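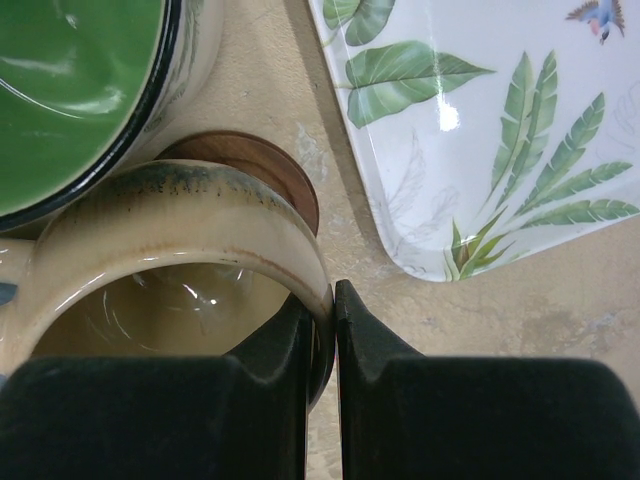
Gripper at the cream mug with the blue-green rim, wrist camera view

What should I ask at a robot arm open day?

Posted by Kenna Tennant, 28 Dec 2023

My daughter and I went to the open day at Histside in May and watched the table-clearing demo. There was a mug, a green bowl and a tray with palm leaves on it, and a screen next to the table showed what the wrist camera sees. I liked it, but it was loud in the hall and I came away without learning much. They are running another one and I have tickets for it. I work in a small cafe and would like to know if an arm like that could ever handle our dishes, which are all different sizes. What should I ask the people running it? Also, is it better to go early or late? We had 40 minutes last time and spent most of it in line.

Fergus Moffat

I helped run demos at Jenside for two years, so this is from the other side of the table.

Ask what happens when it drops something. Any team that has run an arm for more than a week has an answer, and you will learn more from that than from watching a good pick. Then ask if the arm is choosing where to grip by itself or if a person is driving it from another station. Both are common at open days and it is hard to tell by looking.

For a cafe I would ask about glazed mugs in particular. They are slick and the walls curve, so a grip near the rim can slide. Ask what the fingertips are covered with and how often they change it. Ours wore out faster than we planned for. Ask if they have tried it with dishes straight out of the washer, still wet. We never did that in front of visitors.

Bring one of your own mugs. Some teams will say no, and that is fine, but ours would usually try it if the line was short. Pick one you don't mind losing.

Go early. The operators are fresh and will talk. By the afternoon they have given the same speech almost 39 times.

Blair Dow

Parking is bad, use the Ogilvie lot and walk. It's 5 minutes.

Iona Rankin

Agree with Fergus on most of it. I would add speed. Ask how many items it clears in an hour with no one stepping in, and get them to say whether that is with the same few dishes or a mixed load. Your cafe is a mixed load. Also ask how close your staff can stand while it is moving, as behind a counter that may settle it before you get to the price.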